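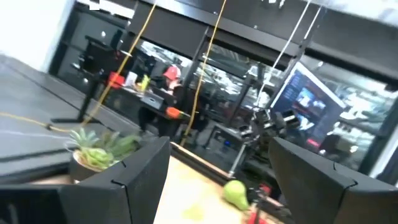
OK, cast album people, I need to talk about the 15-track studio recording of Comville, because I've played it nine times this week and I'm still finding things.

Quick background if you missed it: small musical, short run last July, five-piece band, and I figured we'd never get a recording. Then it showed up on Vondeo with an orchestra of 19. Nineteen! You can hear every one of them in the overture.

Hannelore Sutter plays the mayor's widow and she's wonderful. She doesn't push. "Leave the Porch Light" sits low for her and she practically talks the first verse – then the key change comes and wow, there's the voice. I had to pull over.

Brunello Cattaneo is Leone, the piano tuner. On stage I thought he was a bit stiff, sorry Brunello. On the album he's loose and funny, and his patter song about the church organ is so fast I needed the lyric sheet. Still can't do the second verse.

Small gripe: they cut the reprise of "Two Tickets" and most of the dialogue going into the act one finale. If you don't know the show, you'll wonder why everyone is suddenly yelling about a ferry.

Other gripe: the kids' chorus is mixed way too far back. They were the best thing in the room that night!

But the dance break in "Saturday Shoes" is all there, over four minutes of it, with a clarinet solo I don't remember from the theater. New? Did I just miss it? Somebody who saw it, please tell me.

4 / 5 from me. Start with track six if you're only going to try one.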